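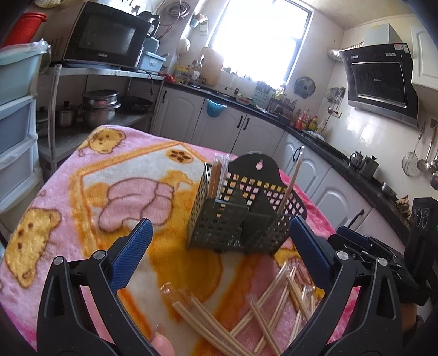
# Cleremar finger pad notes

Hello, and thanks for stopping by! This folder holds our side-by-side trials of two sets of finger pads on the hand-held Tierney gripper, a ridged pad and a plain flat one, both tried on the kind of thin, slippery kitchen things that gave us so much grief in February. Niamh Ó Conaill did most of the gripping and Éabha Ó Briain did most of the labeling, and the two of them argued about the labels over a good deal of tea.

Last updated 2024-05-10.

## The task

Pick up a wrapped wooden stick from a loose pile and stand it in the utensil caddy. It sounds like nothing, I know! But the sticks lie every which way, the plastic sleeves slide against each other, and a fleece blanket gives under the fingertips – so a grasp that works nicely on a bare tabletop can go quite differently on something soft.

## What's in the folder

- `ridged/` – 14 sessions with the blue textured pads
- `flat/` – 20 sessions with the flat pads
- `labels.csv` – one row per grasp attempt, with the pad, the outcome and a free-text note
- `calib/` – camera calibration files, one per session

Outcomes are `placed`, `dropped`, `double` (more than one stick came up together) and `missed`. Please do read the notes column too, as Éabha put a lot of care into it and some of the drops make much more sense once you have.

## How the pads compare

We liked the ridged pads better for lifting a single stick, and they held on well when the stick had to be tipped upright over the caddy. They do catch on the plastic sleeves now and then, and letting go cleanly takes a slower opening than you'd expect. The flat pads release beautifully but let the sticks roll.

## Known problems

2 of the flat sessions have a late start on the finger-width log, so line those up by hand before you use them. The Ullora loader also skips empty notes, and Niamh has a fix waiting in the `gredmont` branch.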